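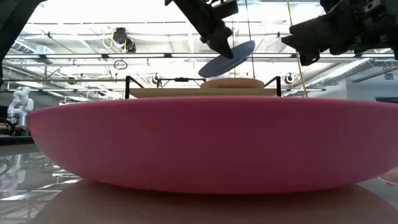

Glossy gray tabletops and matte dishes are, I have decided, natural enemies. We bought the table in July because it looked expensive, and the dishes because they didn't, and now every meal takes place under a second set of ceiling lights shining up from below. The big pink bowl sits on a dusty pink-beige round underneath it, and that patch is the only part of the tabletop that isn't busy being a mirror. The rest has bright streaks running across it. My question is in two parts. First, is there anything that takes the shine down on a table like this without wrecking it? Second, how do I keep the matte outside of a bowl from picking up those gray marks it gets when it's stacked against plates? The color is a deep raspberry with no pattern to hide behind, so every scuff shows. The dishes are Juna, if that matters. The table is Drumier and came with a care leaflet telling me to "enjoy responsibly."
Posted by Selina Haslinger, Wed 11 December

Faustine Lacroix
Two parts, so two replies.

The table: leave it alone. I took the shine off one of mine with a fine abrasive pad and what I got was a shiny table with a dull patch the shape of my own elbow's range of motion. You can't do it evenly by hand, and if there's a clear coat you'll go through it in one spot long before you've touched the others. Move the lights instead, or put frosted bulbs in. Streaks like yours come from bare fixtures overhead. I changed three bulbs and can now eat soup without squinting. A cloth runner also works, although then you've paid for a glossy table in order to look at a runner.

The bowl: gray marks on a matte finish are usually transfer from something harder. If it's stoneware, a paste of baking soda and water on a soft cloth, small circles, rinse, repeat if needed. If it's plastic or melamine skip the paste, it will leave a polished spot that looks worse than the mark did. Dish soap and patience for those. Try the underside first either way. And stop nesting plates inside it — stand them upright in a rack and put the bowl on the shelf by itself like the diva it is.

Mulugeta Shiferaw
just get a tablecloth

Junpei Higuchi
Mostly agree with Faustine, except about the rack. A rack is fine until you own more plates than slots, and everybody does. Felt circles between the dishes do the same job. I cut mine from a 22 inch length of craft felt and have enough left over to reupholster a mouse.

One more thing about putting dishes on a gloss top. Keep that round piece under the bowl and wipe beneath it now and then. Grit gets under there, somebody slides the whole thing across to reach the salad, and you have a nice curved scratch that catches the light every evening. Lift, don't slide.

Selina Haslinger
Frosted bulbs ordered, felt found in a drawer. No idea if it's stoneware or melamine, the sticker on the bottom only said "dishwasher" with no indication of for or against. Mulugeta, your suggestion is being considered by the household.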